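Part-Time Kitchen and Events Assistant, Clulldale

Prekik runs a cooking school and small events business in Clulldale. We are looking for a part-time assistant to help with evening classes and private bookings, starting in June.

The job is mostly preparation and cleanup. You will weigh out ingredients before class, set up work stations, restock the pantry, and wash and put away equipment afterward. Most classes have 7 students. Private bookings can run to 40 guests, and on those nights two assistants work together.

You will report to Digby Mahuika, who manages the teaching kitchen. Shifts begin at 3:30 p.m. and usually end by 9 p.m. New staff start on three shifts a week, with more available in the fall.

What we need from you:
Experience in a kitchen, cafe or catering job
A current food handler card, or willingness to get one in your first month
Ability to lift a full stock pot and stand for most of a shift
A way to get home after the last bus

Pay is $685 every two weeks for the three-shift schedule, plus a meal each shift. Aprons are provided. Bring your own non-slip shoes.

A white bowl and a stainless steel bowl on a white table. 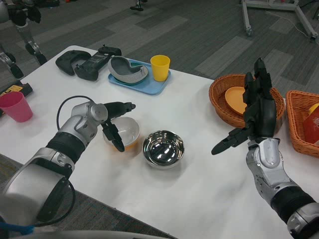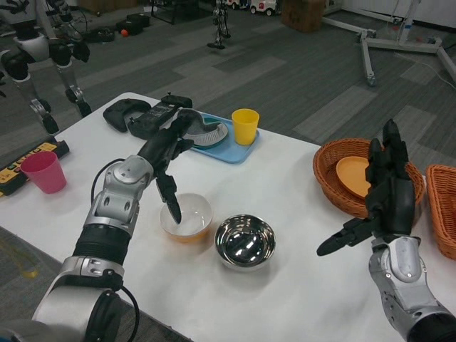 To apply, send a resume and the names of two references to Elsa Juntunen at the Prekik office on Pearce Street. A cover letter is optional. Please tell us which evenings you cannot work. Interviews take about half an hour and include a short paid trial in the kitchen. We will reply to all applicants, including those we do not interview.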